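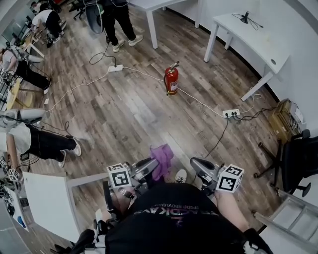
07/09/2018

Second full day with the Masanja hand-held kit. Notes while I still have them in order.

Charged up the laptop, reinstalled the capture software (Piduveo, the build that came on the stick, not the one on their site) and got both grippers recognized on the first try after a cold boot. Yesterday the right one dropped off twice before lunch. The difference today is that the right gripper goes straight to its own port and the hub is back in its box. I would not call that proof but I am leaving it that way for the rest of the loan.

Calibration went faster than the manual says. You hold each gripper in view of the head camera, turn it slowly so the software sees the faces of the marker cube, then open and close the jaw fully. The left took one pass. The right took three, and on the third I noticed I had been rolling my wrist so that my forearm blocked the cube. Elibariki watched me do it and said nothing until I had it, then told me he had done the same thing with the Trurier set in December. Noted for the write-up: the manual needs a drawing of the correct grip.

Spent the morning on cloth. Pick from the floor, lift, lay down, fold once. Floor work is harder than bench work with this kit. Kneeling, the cables pull toward the power strips and I keep feeling for slack before I reach. The purple cloth is fine for tracking, it stands out against the planks, but the jaw closes on it with almost no feedback through the handle. The force reading on the screen sits near zero until both layers are trapped and then jumps. I started watching the cloth instead of the number and the grasps improved.

Jaw travel is adequate for cloth and small boxes. It is short for anything with a body wider than a mug. Archana wants the wide fingers quoted separately. I asked Masanja by mail and the answer came back inside the hour: wide fingers are an option, no price in the mail. Asked again.

Weight. After an hour the left hand is fine and the right is tired along the outside of the forearm. The cube sits high on top, so the whole thing wants to tip when I turn the wrist out. Saturnino suggested shifting the cube back toward the wrist. The mounting holes do not allow it. He offered to print a bracket and I said not on a loan unit.

Lost frames: Piduveo marks a recording yellow if either cube goes unseen for longer than its limit, and red if it cannot fill the gap. Total for the two days is 203 recordings kept. I stopped deleting the yellow ones after Subira replayed a few of them and could not find the gap by eye. Reds are mostly me leaning too far forward, so that my own shoulders get between the camera and the hands. That one is operator error and I will say so in the report. The software could beep, though. At present it shows a small icon on a screen I am not looking at while I am on my knees.

Exposure is stuck on auto by default. With the white desks and the white wall in view it settles too bright and the black squares on the cubes go gray at the edges. Switched to manual and the detector stopped complaining. The setting runs 0 to 255 with no units. It does not survive a restart. Wrote the value on tape on the laptop lid.

Export: works. The file comes out with time stamps for both hands and the camera on one clock, which the Trurier set never managed without Subira's script. She checked one file against the script's output and was satisfied. This is the strongest point in favor so far and probably the one that decides it.

Price as quoted is 2,411 for the pair with cables and one seat of the software. Support is charged after 6 months. Evdokia asked what "support" covers and I could not tell her from the quote. Jaw pads are listed as wear parts, no figure for how long they last. The left pads already have a shine on the inside edge.

Complaints, for the list:
Cable exit on the right gripper points at the floor when the hand is low. Should come out of the back.
Handle screws loosen. Tightened both sides this afternoon.
Manual page on the marker cubes refers to a menu item that is not in this build.
Carry case has no slot for the power supplies.

Sarstead wants the short version by the end of the week, with a yes or no at the top. At this point it is a yes for one set, on condition that the wide fingers are quoted and the exposure setting is fixed. I would not order a second set until somebody else has used this one for a full day. Saturnino is down for tomorrow. He is left-handed, so the wrist problem may show up on the other side.

Knees sore. Bring the foam mat in.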